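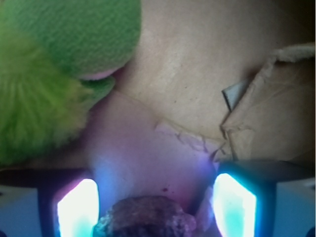

Green plush toy, close up.

Retex installer and setup guides: progress report for March
Prepared for the Bostelberg program office by Tariq Memon

Status

Work on the new installer is on schedule. The setup guides are behind, and the reasons are given further down. Spending is within the amount agreed for this period and no change to the budget is requested.

Installer

The Windows installer was rebuilt so that it no longer asks for an administrator password. It now puts Retex in the user's own folder by default and adds the command to the path without a separate step. People who want a shared install can still choose one on the second screen.

The Mac package is signed and opens without the security warning that most of our support mail was about. On Linux we dropped the shell script and now publish packages for 2 distributions. Everyone else can use the archive, which has a short text file in it with the commands to run.

Upgrades over an older copy work on all three systems. The old settings file is kept and a backup is written next to it. One fault is still open: if Retex is running during the upgrade on Windows, the installer finishes but the old version keeps starting until the machine is restarted. A fix is written and waiting for review at Baumgart.

Testing

The test list now has 131 checks, and 17 of them fail on the current build. Most of the failures come from the proxy settings, where the installer reads the system value but does not pass it on to the download step. The same mistake shows up in several checks, so the number should drop quickly once it is corrected. The others concern folder names with accented letters and one very slow uninstall.

Tests run every night on the Nokeck build server. The server ran out of disk space twice during the month and those runs were lost. Old builds are now deleted automatically after each successful run.

Setup guides

The Windows guide is finished and has been read by two people outside the team. Both got stuck at the same point, where the guide told them to open a terminal but did not say how. That section has been rewritten.

The Mac guide is a full draft without screenshots. The Linux guide has been started. We planned to have all three ready by the end of the month, but the screens in the installer changed late and most of the pictures had to be taken again. We have stopped making changes to the screens until the guides are out.

Downloads page

The page now picks the right file for the visitor's system, with links to the other versions underneath. Checksums are listed beside each file. The old page redirects to the new one.

Pilot

Bostelberg has offered 100 machines for a pilot. We need a contact for the network team there before we can start, mainly to settle the proxy question.

Next period

Fix the proxy fault and the restart fault on Windows.
Finish the Mac and Linux guides.
Start the pilot once the contact is named.
Write a one-page note on removing Retex completely.

Decision needed from the program office

Please confirm whether the pilot machines may download updates directly from Nokeck or must use an internal copy. The installer supports both, but the settings have to be fixed before the files are handed over.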